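Home Journal Recipes About Contact
We use cookies to remember your settings. Accept / Manage

March, 9:40 pm
by Ebony Pryor

Laundry day, or what was left of it. Started late. Coffee first, then the phone, then Mom on the phone, then it was almost noon and the hamper in our room was so full the lid sat on top like a hat.

Sorted on the bed. Darks, lights, towels, the pile I don't want to deal with. Found in pockets: a receipt from Sonier for $143 (the boots, I know, I know), a guitar pick, gum. Threw out the gum. Kept the receipt in case the left boot keeps squeaking.

3 loads was the plan. Got through 2. Towels first because there were no dry ones left and somebody used the beach towel this morning and then hung it on the bedroom door. Cold wash for the darks. I put in less soap than I used to - the gray T-shirts had that stiff feeling and my sister swears it's leftover soap. We'll see. They smell ok.

Lost one sock between the bedroom and the washer. It's a hallway. How. Looked twice, looked behind the door, gave up. The other one is on top of the dresser waiting.

Lunch was toast standing up. Then the drying rack fell over with the wet stuff on it, so half of the darks got picked up off the floor and shaken out and put back, and I am not washing them agian. Moved the rack next to the window. One leg has been loose since we lived on Pirihi Street and I keep saying I'll get a new one.

The old basket finaly went out with the trash. Cracked down one side, and it's been catching on my sweaters since Thanksgiving, the green one has a pull right in front. So the new one is in use, or will be. Cream plastic, brown rim, all those little slots down the sides so stuff can breathe. Haven't peeled the sticker off the bottom yet. Hair dryer first, maybe, then a bit of cooking oil if it leaves gunk. It's on the floor by the washer for now.

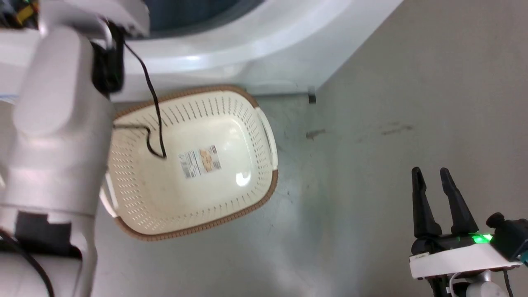
Marcus came by to drop off the casserole dish and said it was too nice for dirty clothes, I should keep it for clean only and use a bag for the rest. Which is sort of what I was thinking? Clean things going into the same basket as gym socks has always bugged me a little. He also said to stop folding the fitted sheets, just roll them up. Tried it. Looks like a giant burrito but it fits on the shelf.

So, bag for dirty. There's a canvas one in the closet from that Trovex thing, about the right size, smells like closet. Could go in with the next load.

Still to do - sheets, the don't-want-to pile, sew the button on the blue shirt. Thread is in the kitchen drawer I think, under the batteries. Tired. Feet hurt. Towels are folded at least, and I left the rack up overnight with the jeans on it.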